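Erkura Women's History Circle
Minutes of the March meeting

Present: Elspeth Drummond (chair), Ishbel Hepburn, Bastien Cordier, Jessie Moncrieff, Kenna Imrie (minutes)
Apologies: none
The meeting opened at 6:30 p.m.

1. Minutes of the previous meeting

The minutes were approved with one correction. Under item 4, "the Woter suffrage petition" should read "the Woter petition on married women's wages." The two petitions are separate documents and are held in separate boxes. K. Imrie will correct the file copy.

2. Matters arising

The Matheson papers have been returned to the family. Scans of the letters are complete except for one bundle that had been folded too tightly to open flat. I. Hepburn has asked the family to leave that bundle as it is until a conservator has seen it.

The question of whether to use "Miss" and "Mrs." in captions was carried over from last time. It was agreed to give each woman's name as she signed it, with any other name in square brackets on first use only.

3. Reading list on the marriage bar

J. Moncrieff presented the draft list. It covers teaching, the post office, banking and local government. She noted that the published work is strongest on teaching and thin on local government, where the bar was often a matter of custom and does not appear in written rules. Dismissal on marriage was sometimes entered in staff books as resignation, so the wording of an entry can't be taken as evidence that the woman chose to go.

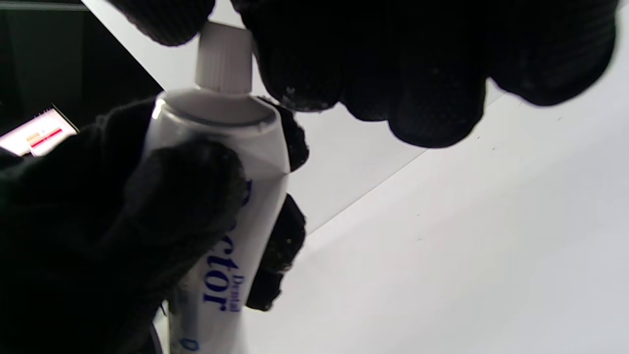 The draft runs to 40 titles. E. Drummond considered this too long for an evening course and asked for a core list, with the remainder as an appendix. B. Cordier asked that memoirs be kept in the core list even where they are less reliable on dates. Agreed that memoirs would be marked as such and that the appendix would be arranged by occupation.

Action: J. Moncrieff to divide the list and circulate it before the next meeting.

4. Clanico mill transcriptions

I. Hepburn reported on the transcription of the Clanico wage books. Volumes 1 to 3 are finished and checked. Volume 4 is finished but unchecked. The main points were as follows.

(a) Women are listed by loom number in the early volumes and by name only later. Matching the two depends on the rent deductions, which carry both.

(b) Piece rates for women and men are set out in separate columns. The columns do not use the same unit in volume 2, and a direct comparison should not be attempted until the units have been converted.

(c) Fines are recorded in red ink and were missed by the first transcriber in several places. The affected pages have been done again.

(d) Absences after childbirth are marked with a small cross. The same mark is used in one section for a death in the household. The two uses can be told apart only where the parish register survives.

B. Cordier asked whether the spreadsheet could be made public in its present state. I. Hepburn preferred to wait. The figures in volume 2 would be quoted without the note on units, as happened with the earlier summary. Discussion followed on whether a partial release of volumes 1 and 3 would be useful. The general view was that a gap in the middle would cause more questions than it answered. 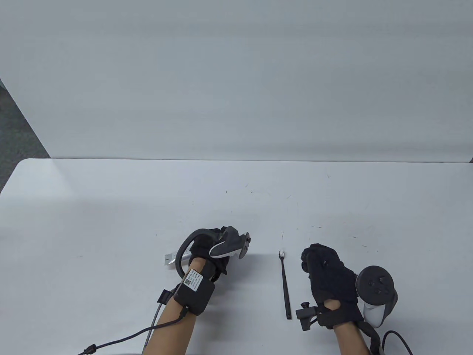
Jessie Moncrieff disagreed and said that teachers had been asking for the wage data for more than a year, that volume 1 stood on its own, and that a clear heading on the sheet would deal with most of the risk. She would accept a release of volume 1 alone, with the columns for fines left in. The chair put this to the meeting and it was agreed, I. Hepburn abstaining.

Action: I. Hepburn to prepare volume 1 for release. K. Imrie to draft the heading and the note on loom numbers.

5. Talk on women and the cooperative movement

B. Cordier gave a short outline of his talk. It will deal with the period in which women could be members of the local society but could not be elected to its board. He intends to use the quarterly returns to show who did the buying and who held the share in each household. In many cases the share was in the husband's name while the dividend was collected and signed for by the wife.

E. Drummond asked that the talk separate what the rule book allowed from what the branch did in practice. The rule book had no clause excluding women from the board. The exclusion came from a requirement that candidates hold a share in their own name for a fixed term.

The hall seats 200 and the smaller room considerably fewer. The smaller room was preferred. The talk will begin at 7 p.m. and questions will close at 9.

Action: B. Cordier to send a title and one paragraph to K. Imrie for the program.

6. Oral history interviews

K. Imrie reported that the consent form has been revised. The speaker can now choose between full access, access by request, and closure for a stated period. The old form offered only the first of these. Speakers recorded under the old form will be written to and given the new options.

There was some discussion of the question sheet. The opening question, "When did you stop work?", was felt to assume that everyone did, and to leave out unpaid work on farms and in family shops. It will be replaced by "What work have you done, paid or unpaid?" The section on schooling will be moved ahead of the section on marriage.

Summaries will be written by the person who carried out the interview. Full transcripts will be made only where a researcher asks for one.
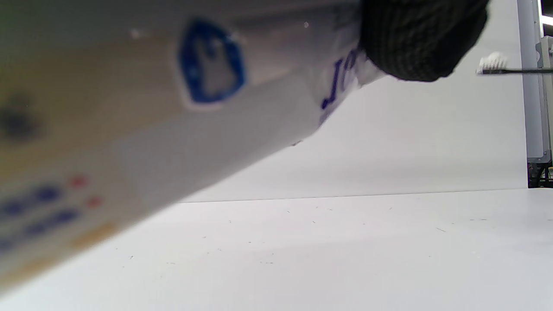 7. Any other business

E. Drummond had received a request to reprint the pamphlet on domestic service. The text needs a new section on training schools and the footnotes are out of date. It was agreed not to reprint without revision. J. Moncrieff offered to look at the footnotes once the reading list is finished.

I. Hepburn asked that borrowed volumes be signed out in the book and not on loose slips. Agreed.

8. Next meeting

Same room, 6:30 p.m. Items for the agenda to K. Imrie.

The meeting closed at 8:15 p.m.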